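Stundale – Fragen und Wortliste zum Tierraten auf Französisch

Stand: Juni
Version: 2
Zuständig: Rūta Dambrauskienė

Inhalt

Stundale ist eine Sammlung von Fragen, die Lernende im Französischunterricht beim Tierraten gestellt haben, dazu eine Wortliste mit den Tiernamen auf den Karten. Die Sammlung enthält 2984 Fragen. Gespielt wurde in zwei Kursen, Ashour und Bustetti, beide Anfängerniveau, Muttersprache überwiegend Deutsch. Die Fragen wurden während des Spiels von Hand mitgeschrieben und danach in Tabellen übertragen.

Gedacht ist das Material für Lehrkräfte, die Übungen zu Fragesätzen, Farben und Körperteilen brauchen. Wer nur die Vokabeln sucht, kommt mit der Wortliste allein aus.

Dateien

fragen.csv – alle Fragen, eine pro Zeile
tiere.csv – Tiernamen französisch und deutsch, mit Artikel
merkmale.csv – welche Merkmale einem Tier zugeordnet wurden
partien.csv – Kurs, Partie, gesuchtes Tier, wer begonnen hat (A oder B)
korrekturen.txt – Änderungen gegenüber Version 1

Alle Tabellen sind mit Semikolon getrennt und in UTF-8 gespeichert. Beim Öffnen in einer Tabellenkalkulation bitte die Kodierung von Hand einstellen, sonst wird aus Araignée Buchstabensalat.

Spielregeln, wie sie im Kurs galten

Zwei Personen spielen gegeneinander, jede mit einem eigenen Brett. Jede wählt ein Tier, das die andere erraten soll. Gefragt wird abwechselnd und nur auf Französisch, die Antwort ist oui oder non. Was nach der Antwort nicht mehr in Frage kommt, wird verdeckt. Wer den Namen des Tieres nennt und falsch liegt, setzt eine Runde aus. Das weicht von der üblichen Regel ab, bei der man dann verloren hat.

Im Kurs Bustetti durfte man außerdem einmal pro Partie ein Wort auf Deutsch nachfragen. Diese Nachfragen stehen nicht in der Tabelle.

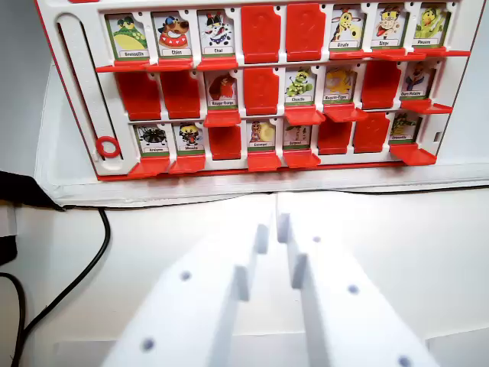 Brett während einer Partie. Girafe und Singe sind noch offen, neun Felder sind verdeckt.

Der Name steht auf jeder Karte ohne Artikel. In tiere.csv haben wir den Artikel ergänzt, und zwar immer den unbestimmten, weil der bestimmte vor Vokal das Geschlecht nicht zeigt (l'araignée, l'escargot). Die Schreibweise der Karten mit großen Anfangsbuchstaben (Ours Polaire, Requin-Tigre) haben wir in der Spalte name_karte gelassen. In der Spalte name_fr steht alles klein.

Auszug aus tiere.csv

une grenouille – der Frosch
un chien – der Hund
un chat – die Katze
une girafe – die Giraffe
un singe – der Affe
un poussin – das Küken
un rouge-gorge – das Rotkehlchen
une chenille – die Raupe
un requin-tigre – der Tigerhai
un ours polaire – der Eisbär
une araignée – die Spinne
une mouche – die Fliege
un escargot – die Schnecke (mit Haus)
un serpent – die Schlange
un crocodile – das Krokodil

Zur Schnecke: Im Deutschen ist das Wort weiter gefasst als escargot. Für die Nacktschnecke sagt man limace. Im Kurs kam das mehrmals auf, deshalb die Klammer.

Poussin wurde oft mit poisson verwechselt. Fragen, in denen eindeutig das Küken gemeint war, aber poisson gesagt wurde, haben in fragen.csv den Vermerk V1.

Spalten in fragen.csv

nr – laufende Nummer
kurs – Ashour oder Bustetti
partie – Verweis auf partien.csv
frage_orig – Wortlaut wie gesagt, mit Fehlern
frage_korr – korrigierter Wortlaut
typ – Farbe, Körperteil, Kleidung, Lebensraum, Verhalten, Name, Sonstiges
antwort – oui, non oder leer
vermerk – siehe unten

Leer ist die Antwort, wenn die Frage zurückgezogen oder nicht verstanden wurde.

Beispiele

Est-ce qu'il est vert ? (Farbe)
Est-ce qu'il a des rayures ? (Farbe)
Est-ce qu'il a une coquille ? (Körperteil)
Est-ce qu'il porte une casquette ? (Kleidung)
Est-ce qu'il vit dans la mer ? (Lebensraum)
Est-ce que c'est un crocodile ? (Name)

Der Typ Kleidung kam erst mit Version 2 dazu. Die gezeichneten Tiere tragen zum Teil Sachen, der Hund etwa eine blaue Mütze und ein rotes Halsband, die Katze eine rote Schleife. In Version 1 lagen diese Fragen unter Sonstiges und waren dort schlecht zu finden.

Vermerke

V1 – Wort verwechselt, gemeintes Tier ist klar
V2 – Frage nicht mit oui oder non zu beantworten
V3 – Antwort später als falsch erkannt

Merkmale

merkmale.csv richtet sich nach der Zeichnung und nicht nach dem Tier in der Natur. Grün gilt also für grenouille, chenille und crocodile. Der Rand der Karten ist ebenfalls grün und zählt nicht als Merkmal. Beim Küken waren sich die Kurse nicht einig, ob es gelb oder grün ist. Eingetragen ist beides. Bei Fragen nach der Größe haben wir dagegen das wirkliche Tier genommen, auf den Karten lässt sich das nicht vergleichen.

Strittig blieb die Zahl der Beine bei der Raupe. Das Feld ist leer.

Bekannte Mängel

In 13 Partien fehlt das gesuchte Tier, weil der Zettel nicht abgegeben wurde. Die Fragen daraus sind trotzdem enthalten, sie haben in partien.csv den Eintrag unbekannt.

Die Kurse sind nicht gleich stark vertreten, Ashour hat länger mitgemacht. Häufigkeiten sollte man daher immer je Kurs auswerten.

Wer mitgeschrieben hat, hat unterschiedlich genau mitgeschrieben. Ein fehlendes est-ce que kann am Sprecher liegen oder am Protokoll. Für Aussagen über Satzstellung taugt die Spalte frage_orig deshalb nur begrenzt. Zur Aussprache steht nichts in den Tabellen.

Änderungen in Version 2

Typ Kleidung eingeführt
Artikel bei araignée berichtigt (war un)
doppelte Zeilen aus dem Montagskurs entfernt
Spalte name_karte ergänzt
Übungsblätter in das eigene Paket Stania ausgelagert

Nutzung

Für Unterricht und Vorbereitung frei, auch in gekürzter Form. Bei Weitergabe bitte den Namen Stundale und die Versionsnummer angeben. Namen von Lernenden kommen in keiner Datei vor. Die Kartenbilder gehören nicht zum Paket, wer das Spiel nicht hat, kann mit der Wortliste eigene Karten zeichnen lassen.

Fehler bitte mit Zeilennummer an Rūta Dambrauskienė melden. Korrekturen werden gesammelt und mit der nächsten Version eingearbeitet.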